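Questions about packing and using the green jewelry box, answered by Graça Loureiro at Jestell. Last edited in November.

## Does the tray insert come out?

Yes. Lift it straight up with both hands and set it flat on the table. Underneath are deeper compartments, which suit watches, brooches and anything too tall for the top layer.

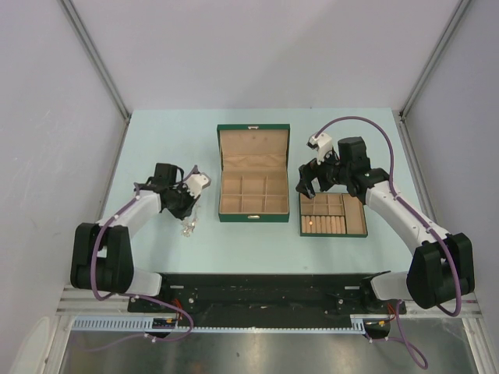
*Green box with the insert lying to the right.*

## Which layer should I fill first?

The bottom one. Put the insert back only when the lower compartments are done, and check that nothing stands higher than the dividers.

## Where do rings go?

In the padded rolls. Push the band down between two rolls until it stays up by itself. Wide bands can go in one of the small squares.

## Can I hang necklaces in the lid?

Light ones, yes. Fasten the chain at the top of the lining and let the loose end drop into the gathered pocket. We suggest a limit of 20 grams per necklace. 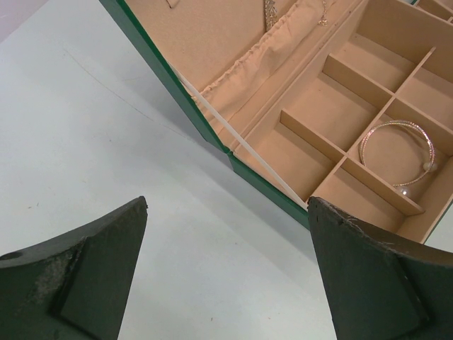

Heavier pieces should lie in the tray. Close the clasp on each chain before you put it away, and keep to one chain per compartment if you have the space. For a knotted chain, lay it on a flat surface and work from the middle of the knot with 2 pins.

## How far does the lid open?

As far as the ribbon allows. Don't press it back beyond that point. If your ribbon comes loose, write to us and we'll send a replacement from the Lellbridge shop.

## What do I put in the small squares?

Earrings, mostly, one pair to a square. Pendants without chains fit too. 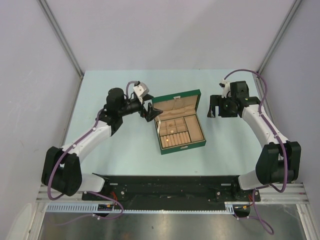

Leave the long slot for bracelets and watches with narrow straps.

## How do I clean the lining?

Use a soft dry brush. Water can mark the fabric, and so can hand cream or perfume on the jewelry.

## Can I order a spare insert?

Yes, ask for part 420. Allow 8 working days for delivery.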